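Packing Winter Away: Storing Puffer Jackets in a Small Dorm Room
Trasden Hall textiles project, final report

Our group wanted to know how much closet space a bulky quilted jacket really needs. We tried seven ways of folding and rolling – and it was way more fun than we expected! 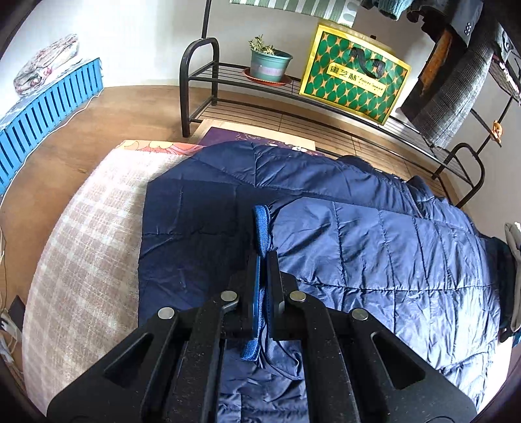

Word count: 733 (with appendix)

The navy puffer was our toughest test. Its shiny shell is stitched into rectangular panels, and the creases show up fast when it's spread out on a bed. The blue denim-like tab gave us a handy spot to lift from before each fold.

Rolling from the hem up won by a mile. In the Grovov storage cube the rolled jacket left room for two sweaters, a hat and all our gloves. Flat folding looked neater, but it sprang back open every time – we'd love to try it again in May with a strap.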